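Informe de avance al Fondo Plosetgate
Programa de apoyo a talleres de cerámica en Grustero
Periodo: del inicio del curso hasta octubre
Responsable: Renu Dwivedi
Asistencia técnica: Innes Urquhart y Rongrong Pan

1. Situación general

El programa sigue el calendario aprobado, con un retraso en la parte de hornos que se explica en el apartado 3. Las clases de torno y de modelado a mano funcionan con normalidad en el local de la calle Gusturel. El grupo de tarde está completo y hay lista de espera. El de mañana tiene todavía plazas libres, sobre todo a primera hora.

En octubre había 17 personas matriculadas en el curso largo. Dos alumnas lo dejaron por cambio de turno en el trabajo y sus plazas se cubrieron con la lista de espera. La asistencia baja cuando coincide con la campaña de la aceituna, igual que el año pasado, y ya estaba prevista en la programación.

Sarita Saxena ha asumido las clases de esmaltes desde que Bimla Singhal redujo su jornada. Bimla mantiene las tutorías individuales y la preparación de pastas. El cambio no ha supuesto coste adicional.

2. Formación

El módulo de torno terminó en plazo. Se trabajaron centrado, apertura, cilindros y formas cerradas. La mayor parte del grupo llega a un cilindro de pared regular, aunque el retorneado de bases necesita más horas de las que le dimos. Para el próximo módulo proponemos pasar dos sesiones de decoración a retorneado.

El módulo de esmaltes está a la mitad. Las pruebas sobre baldosín se hicieron con tres bases: transparente, blanco mate y una ceniza local. La ceniza da resultados desiguales de una hornada a otra y por ahora no la recomendamos para piezas de uso. Rongrong Pan está repitiendo la serie con la ceniza lavada y tamizada más fina. Los resultados se incluirán en el informe final.

También se impartió una charla abierta sobre precios y venta directa. Quedó corta de tiempo y varios asistentes pidieron una segunda parte con casos de contabilidad sencilla. La hemos incluido en el plan del próximo periodo.

Forma de anillos redondeados superpuestos, en tono crema, sobre superficie blanca.

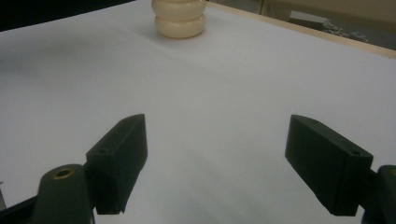
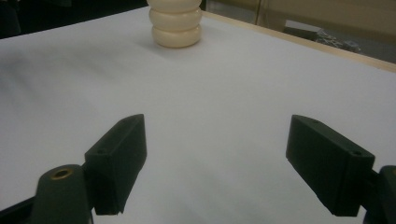

3. Equipamiento

El horno grande se recibió en la fecha acordada, pero la acometida eléctrica del local no admitía la potencia necesaria. La ampliación la ha tramitado Innes Urquhart con la propiedad y está pendiente de la visita del instalador. Mientras tanto se cuece en el horno pequeño y en el del taller Pandey, que nos cede turnos de noche. Esto limita el tamaño de las piezas y alarga la espera entre bizcocho y esmaltado.

Los tornos están todos en uso. Uno tuvo un fallo de pedal y se reparó en garantía.

4. Gasto

Materiales (pastas, óxidos y fritas): 1.064 euros.
Horas de horno en el taller Pandey: 700 euros.
Ampliación de la acometida, según presupuesto: 1.000 euros, sin facturar todavía.

Las horas de horno externo no figuraban en el presupuesto inicial. Solicitamos autorización para cargarlas a la partida de mantenimiento, que apenas se ha utilizado. El resto de partidas no cambia.

5. Próximos pasos

Cerrar la obra eléctrica y hacer la primera hornada de prueba en vacío.
Terminar el módulo de esmaltes y entregar a cada alumno su fichero de muestras.
Fijar fecha para la segunda charla de venta directa.
Preparar con el ayuntamiento la muestra de fin de curso. Falta confirmar la sala y el seguro de las piezas.

Las facturas y las hojas de asistencia se envían por separado. Para cualquier aclaración sobre el gasto, el contacto es Renu Dwivedi.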